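How to put a checked tablecloth on a small table

A small table on an upper floor is a nice place for a plate of fruit or an afternoon tea, but the cloth must sit well. When it hangs too long on one side, somebody's knee will pull it, and then the plate goes too.

What you need: one small table, one cloth, one iron, four cloth weights or clips.

1. Measure the top. Add 23 cm for every side. This gives a drop which looks generous and still stays away from the feet.

2. Iron the cloth on the wrong side and carry it over your arm. Do not fold it again.

3. Lay it from the middle. With checks you have a free ruler — choose one row of squares and put it parallel to the table edge. Then go to the corners.

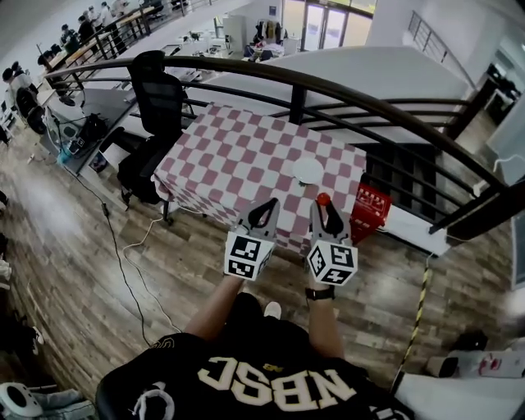
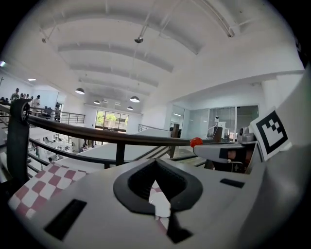

Lev Karpenko
Writer, home and table pages

4. Put the plate down before you correct the folds. A round white plate on red and white squares looks calm, and its weight keeps the cloth in place while you work on the sides.

5. Look at the floor. If a cable passes close to the table legs, move it or tape it flat, and do not let the hem lie on it.

6. Beside a railing, leave enough space to walk, and keep small round things on the plate. A ball or a cherry rolls quickly, and a gap between bars is wide enough for it.

My own cloth is cotton, 175 cm long, and I wash it at a low temperature with nothing else red or white. It has become softer every year — the red is a little paler also, but I like it so.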